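About Natance

Natance is a linen service. We wash, dry, fold and deliver towels, bath mats, robes and sheets for hotels, gyms, salons and physical therapy clinics. We have one plant, in an old furniture warehouse on the north side of Dreda, and one pickup depot in Lo Presti for customers on that side of the river.

We started with salon towels, and they are still a large part of what we do. Most salons want dark ones, which hide color stains, and most gyms want white. The two never share a washer. On a normal day we handle 3,008 pieces, more in November when the hotels change over to their heavier winter stock.

How the work is done

Bags come in at the back dock and are weighed and sorted by hand. Washing and drying run on timers, as they do in every laundry. After that the work goes to the finishing room, where items are checked, folded, stacked and tied for the route drivers.

For most of our history, finishing meant standing at a table and folding for a full shift. Our folders are fast and careful, but it is hard on the wrists and shoulders, and it was the job people left most often. When we asked those who were leaving why, the answer was usually the repetition.

We now have robot arms at some of the folding tables. We call the project Drirnico, after the street the first plant was on. The arms take bath towels and hand towels. People still fold robes, fitted sheets and anything with ties or buttons, and they do it better than any machine we have tried.
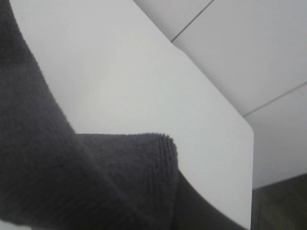 Natance Finishing Room

Terry cloth is not easy for a machine. A towel has no fixed shape once it leaves the dryer, and the thick pile hides where one layer ends and the next begins. The hem is the most useful part to look for. It is ribbed and finished, so it stands out from the loops around it, and a dark gray towel on a white top gives good contrast. White towels are harder, and we are still working on those.

What changed for the people here

Nobody was let go when the arms came in. We put that in writing before the first one was installed, and the promise covers everyone who was on the payroll at the time.

The jobs did change. Each automated table has an attendant who loads towels, clears bad folds and pulls anything stained or torn. One attendant looks after two tables. The training takes three weeks and is paid at the full hourly rate. Those who finish it move up one pay step, and they keep that step if they later go back to hand folding.

Some people did not want to become attendants, and that was fine. Several went to mending, which we had been sending out and now do in-house. Others moved to sorting or to the route desk. A few preferred to stay with robes and sheets, and there is plenty of that work.

Folders used to do 400 towels in a shift at one table. The automated tables do 382, so they are a little slower – we expected that and staffed for it. What we gained is that no one has to do the same motion all day. Everyone in finishing now changes stations every two hours, which we could not manage before.

Not everything is better. The room is louder in the mornings when the arms go through their checks. Attendants have told us that waiting on a machine can be tiring in its own way, and that the stop buttons on the older tables were too far from where they stand. We moved the buttons. We are still looking at the noise.

Who decides

Any change to a station is talked over first with the people who work at it. They can ask for a trial to be stopped, and twice they have. One trial was a bagging machine that tore too many bags. The other was a screen that showed each person's hourly count. We took it down and have not put it back.

Customers

We serve 670 accounts, from single-chair salons to hotels with their own loading docks. Towels can be folded in halves, thirds or rolled; rolled towels are done by hand and take one extra day. Tell the route desk how you store them and we will match the fold to your shelves.

New accounts can stop by the front office in Dreda or the depot in Lo Presti. Please bring one piece of each item you use, so we can see the size and weight before we quote.

Page updated 7/20/24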